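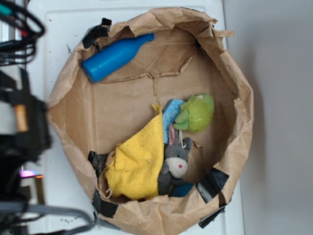
Fig. 1. Mixed contents in an open paper bag, seen from above. Rim mended with black tape.

Unit 4: Packing and Repacking a Bag
Household Skills, Msimang Adult Learning Centre
Handout prepared by Brenda Espinoza, 28 November 2022

This handout goes with the practical on packing. Read sections 1 to 3 before you come. Section 4 is the task itself.

1. The bag

We use brown paper bags on this course. They are cheap, they stand open on a table and you can write on them. Their weak points are the rim and the bottom corners. The rim goes first, usually where people grab it with one hand.

The bag in Fig. 1 has a creased and torn rim, with strips of black tape in several places. Tape is a fair repair for a bag that stays in the house. A bag that has to be carried any distance should be replaced, or put inside a second bag.

When you tape a tear:
Flatten the paper on both sides first.
Run the tape well past the end of the tear.
Press it down from the middle outwards.
Fold the rim over once if there is enough height left.

2. Sorting what goes in

Group things by how they behave in the bag. What they are used for comes second. We work with three groups.

Rigid: bottles, jars, boxes, tins.
Soft and shapeless: towels, cloths, clothing.
Soft with a shape: sponges, plush toys, cushions.

Rigid things decide the layout, so place them before anything else. The blue bottle in Fig. 1 is on its side in the upper left part of the bag, with the soft things together in the lower half. A bottle lying down is fine if it is empty or the cap is sound. If there is liquid in it and you have any doubt about the cap, stand it up against a side and wedge it with a towel.

Towels are the most useful thing in any bag. The yellow one in the figure is bunched into a loose wedge. Folded flat, it would line the base. Rolled, it would hold a bottle upright. Try both in the practical and see which leaves more room for the two plush toys.

Sponges must be dry before they are packed next to paper. The same goes for towels. Damp softens the base of the bag and the bottom can drop out when you lift it.

3. Order of packing

a) Check the base and corners.
b) Line the base with something flat and soft.
c) Place rigid things against the sides.
d) Fill the gaps with soft things.
e) Put anything needed first on top.
f) Lift with one hand under the base.

Long ears, loops and loose strings should be tucked in - they catch on other things when the bag is unpacked.

4. Practical task (pairs, 12 minutes)

Each pair gets a bag and a mixed set like the one in Fig. 1. Person A packs while Person B keeps notes on the order. Empty the bag, swap over and pack it again a different way. Then compare the two results for height, balance and how easy it is to reach the bottle.

Write up your notes on the sheet from Asuka Kubo and hand it in to her before the next unit. Spare bags and tape are in the cupboard in room 19.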